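Découvrir la maison — Fiche documentaire pour les 7-11 ans

La porte, son cadre et le mur qui l'entoure

Chaque jour, tu ouvres et tu fermes des portes, le plus souvent sans y penser. Une porte est pourtant un objet composé de plusieurs éléments, et chacun d'eux a un nom et un rôle. Cette fiche, préparée par le service pédagogique de Matos, t'aide à les reconnaître chez toi ou à l'école.

À quoi sert une porte ?

Une porte ferme un passage entre deux espaces. Elle retient la chaleur, elle atténue le bruit et elle permet d'être tranquille. Les êtres humains en fabriquent depuis plus de 4000 ans. Les plus anciennes étaient taillées dans le bois ou dans la pierre, et certaines tournaient sur un pivot creusé dans le sol.

Le cadre

La partie fixe qui entoure la porte s'appelle le cadre, ou l'huisserie. Les deux pièces verticales sont les montants. La pièce horizontale placée en haut est la traverse. Lorsque le cadre est en bois, on y voit souvent de fines lignes : ce sont les veines, formées pendant la croissance de l'arbre.

La partie qui bouge se nomme le vantail, ou le battant. Il peut être plein ou vitré. Un verre dépoli laisse entrer la lumière, mais il brouille les formes : on devine une silhouette sans reconnaître la personne. 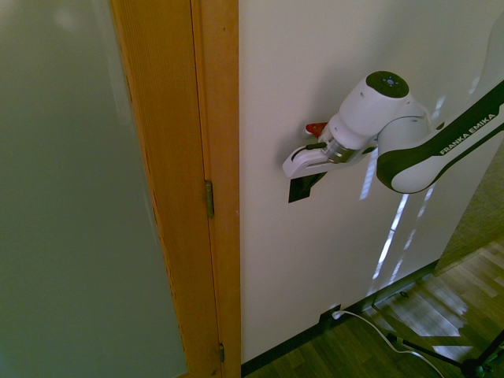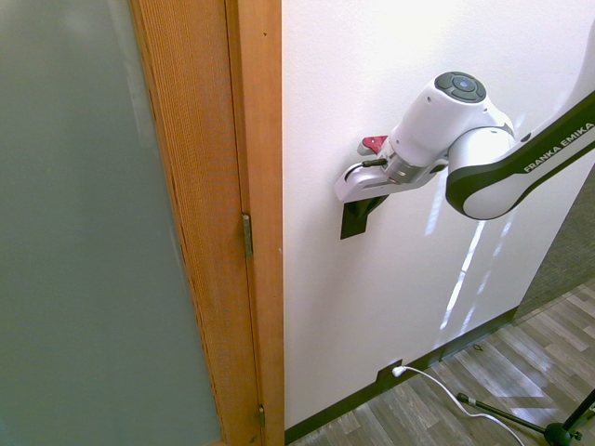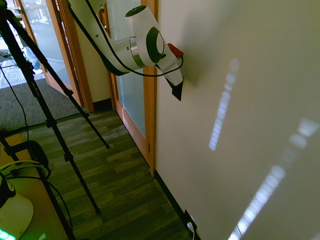
Page modifiée en dernier lieu le 24 janvier 2026

Les charnières

Pour tourner, le vantail est relié au cadre par des charnières. Une charnière comprend deux plaques de métal réunies par une tige, que l'on appelle l'axe. Sur la deuxième photographie, on en distingue deux, l'une plus haut que l'autre. Celle du haut a la couleur du laiton, un métal jaune obtenu en mélangeant du cuivre et du zinc.

La poignée

La poignée à levier, aussi appelée béquille, fait tourner une petite barre carrée cachée dans l'épaisseur de la porte. Cette barre fait rentrer le pêne, c'est-à-dire la pièce de métal qui retient la porte fermée. Quand on relâche la poignée, un ressort fait ressortir le pêne.

Le savais-tu ? Plus on appuie près du bout du levier, moins il faut de force. Lempi Aaltonen, animatrice scientifique, propose d'en faire l'essai : appuie d'abord au bout de la poignée, puis tout près de l'endroit où elle tourne. Tu sentiras la différence.

Le bas du mur

La bande étroite posée au pied d'un mur est une plinthe. Elle protège le mur des chocs et cache l'espace qui le sépare du sol. Sur la deuxième et la troisième photographie, elle est de couleur sombre, et un câble blanc est branché juste au-dessus d'elle. Les prises électriques sont souvent placées à cette hauteur. Il ne faut jamais y introduire un objet ni tirer sur un fil pour le débrancher.

La lumière sur les surfaces claires

Une surface blanche renvoie une grande partie de la lumière qu'elle reçoit. Les taches claires et les ombres s'y remarquent donc facilement. Si un objet se trouve devant le mur, il arrête une partie des rayons et son ombre apparaît. Au fil de la journée, les taches de soleil se déplacent, car la Terre tourne sur elle-même.

Activité : mener l'enquête

Durée : jusqu'à 45 minutes
Matériel : une feuille, un crayon, un mètre ruban

Choisis une porte et demande à un adulte de la maintenir ouverte. Dessine-la avec son cadre, puis écris le nom de chaque élément au bon endroit. Mesure ensuite la largeur du passage et la hauteur de la poignée. Ne place pas tes doigts du côté des charnières — c'est là que l'on se pince le plus gravement.

Petit lexique

Battant : partie mobile de la porte.
Huisserie : cadre fixe de la porte.
Pêne : pièce de métal qui maintient la porte fermée.
Plinthe : bande posée au bas d'un mur.

Textes : Shaimaa Bouzid. Relecture : Toon Kuipers.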